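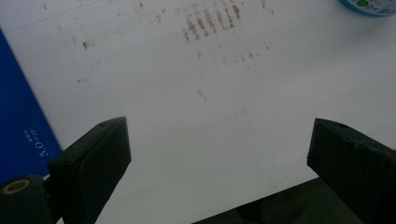 What went wrong with the Kurkham gripper? A worn pivot let one finger drift while closing, and the force limit did not trip.

PRESS RELEASE - Thursday, April 25, 2024

Litelik is pausing all 60 Kurkham units now in use. Effective today. No injuries reported.

Fault found at Entwistle bench, seven days into testing. Stop command sent, finger kept closing. Units past 400 hours most at risk.

"Power them down and leave them down," said Tracey Tapley, head of safety. "Dont try to retighten the pivot yourself."

Replacement pivots ship in May. Customers will be contacted direct.

Press contact: Liam Hulme, Litelik, ext. 18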